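4.2 Putting the whiteboard in its place

1. Choose a wall with free floor in front of it. Leave 100 cm for the person who writes.

2. Loosen the two knobs of the Wesivel frame and bring the board to your height. Keep one hand under the lower bar.

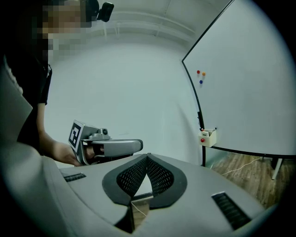 Tighten both knobs again by hand. Please do not use a tool for this.

3. Hang the small basket on the post for markers and caps.

Caution: no more than 10 magnets on one board.

4. Put the magnets near the top edge, so the writing area stays free. 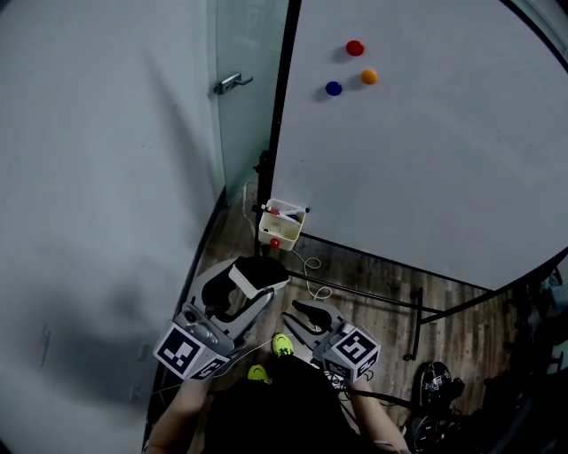
4.3 Cleaning

Wipe with a dry cloth.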